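Betska two-arm bench cell — $2,908

I'm Ye-seo, I look after the bench cells at Skiltardale, and these are the house rules I'd want if I were buying one!

Before the arms move
Walls on three sides, so your hands only ever come in from the front. Read the risk assessment first (yes, all 7 pages) and keep loose tools out of both arms' reach.
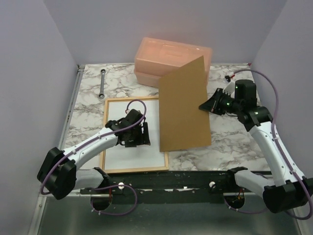 Cables
Tie them along the link and leave slack at the wrist. Check the ties every November.
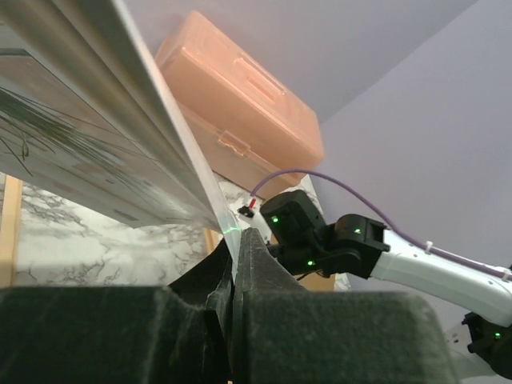 Flat parts
Panels swing, so we go slow — half speed until both arms have let go. Look at the finger pads before each shift too.

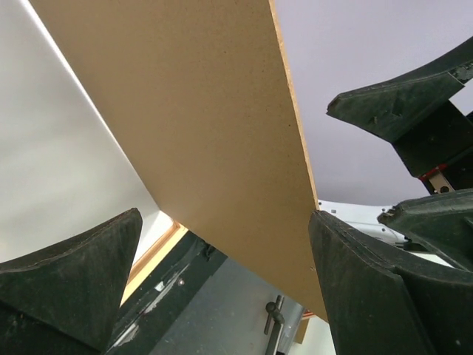 Min-kyu wrote our pad swap sheet and it ships in the box, along with two spare sets. Ask for the long rail if you can spare the bench space.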